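August 2020

Footy tips went in late again. I'd promised myself I would do them before tea and then I got stuck on Tralldale against Fletow for ages, going back and forth like a fool. Tralldale have lost 2 of their last 4 and their midfield looks knackered, but they never lose at home to that lot, do they? Went with Tralldale by 4 points -- wish I'd picked a bigger margin now, just to be brave.

Châu Quách is still top of our ladder and unbearable with it. She has 99 points and sends me a message every time one of her outsiders gets up. She tipped Peltonen in January, before a ball had been kicked, to finish in the eight, and I laughed at her (in writing, which she has kept!). They're sitting sixth.
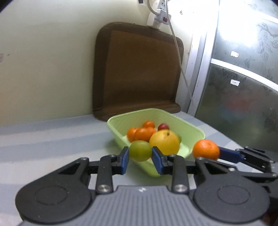

*Green fruit, orange fruit and the light green basket.*

Had the radio on for the Jemotum game this evening. It's so odd with hardly anyone in the ground, you can hear the players shouting at each other and somebody's dog. The official crowd was 538 and I reckon I could have picked out half of them by voice. Jemotum kicked the first three goals and then went to sleep until the last quarter, when they scraped home. I had them, thank goodness!

Must look up who's injured for Fletow before bed. If their big ruckman is out I'll feel a lot better about it all.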